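How to Test Whether a Machine Can Fold Your Shirt Yet

I get asked one thing more than anything else on this site: can a machine do my laundry yet? My answer has changed a lot over the past couple of years, and it's now "some of it, slowly, if you're patient." That is so much further along than I expected! But videos won't tell you much, so this page walks you through a small test you can run on any folding setup, from a student project to a paid demo. You can run it on yourself too, which is a lot of fun.

What you need

One loose shirt in a single color, with a collar if you can find one. A flat soft surface at least twice as wide as the shirt – a bed works very well. A timer. Paper for scores.

Skip printed shirts for the first round. A print gives a camera plenty of landmarks, and plain fabric takes most of them away, so you learn more from plain.

Step 1: Start from a mess

Drop the shirt from waist height and leave it however it lands. Do not straighten a sleeve "just to be fair." A folding demo that starts from a flat shirt has skipped the hardest part of the job, which is working out what you're looking at. Is that lump a cuff or the bottom hem? You know in a blink. Software often has to pull at something and look again.
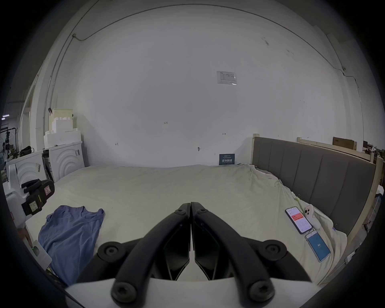 Give the machine two minutes to get the shirt open. Score 2 if all four outer corners of the body are showing, 1 if most of it is open, and 0 if it's still a ball. Leave the surface a bit wrinkled as well. Sheets at home are wrinkled, and a gripper that pinches up a fold of sheet along with the shirt will have a hard time with everything that follows.

Step 2: Find two good holding points

This is my favorite part to watch. A decent folder picks two points far enough apart that the cloth between them goes tight, then keeps both while it moves. Two jaws are enough for this, and you can check it with your own hands: pinch with only a thumb and one finger on each side, no palms. You'll be clumsy for the first few tries and then suddenly it clicks.

Score 2 for a clean grab on both sides, 1 if it needed a second try, 0 if it dropped a side and didn't notice. That last one matters most to me. Dropping cloth is fine, people do it all the time. Carrying on with an empty hand is where a lot of machines still lose the plot.
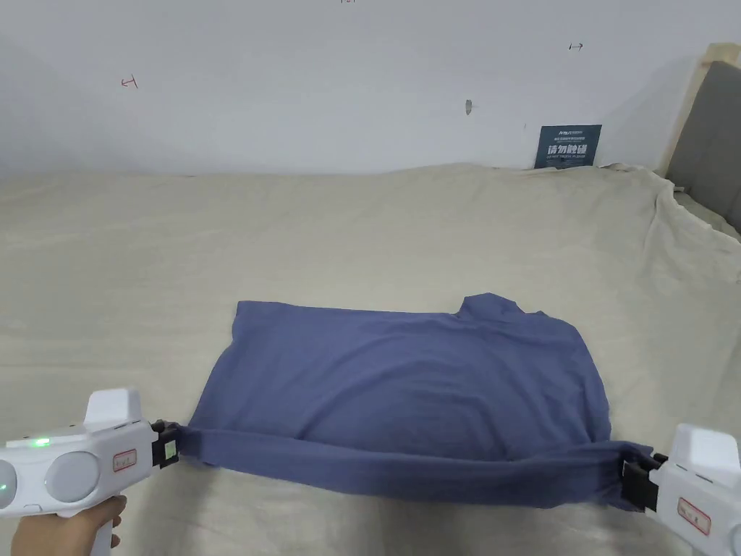 Step 3: Fold, then smooth

Ask for three folds: each side in, then bottom to top. Watch the layers between folds. Cloth slides on cloth, and a fold that looked square can creep while the next one is being made. People fix this with a flat palm without thinking. A pair of jaws has to nudge, tug or press with its closed tips, so allow more time here.

Score each fold 0, 1 or 2.

Step 4: Do it again, many times

The top score for one run is 10. Call 8 a pass. Then reset the shirt the same messy way and repeat. Annelies Camenzind, who helped me work out the scoring, wanted 200 runs before she'd believe any number. I'd say 13 is enough for an afternoon at home, and it will already show you whether the first good one was luck.

Write down every run, including the ugly ones. They're the useful ones – you'll start to see whether it's the opening, the grab or the fold that goes wrong.

So, can they do it yet?

A shirt on a clear surface, with someone nearby: yes, more and more often. A full basket of mixed socks, towels and fitted sheets: I haven't seen it done without help. I'd still put a fitted sheet up against me any day, and I'm not sure who would win.

If you try the test, send me your score sheets, along with the kind of fabric you used.

Related

Loading a dishwasher with two grippers: a beginner's test
Why towels are easier than shirts
Lucero Villanueva on sorting socks by machine
Wiping a shop counter: which spills get missed?
Reader score sheets from May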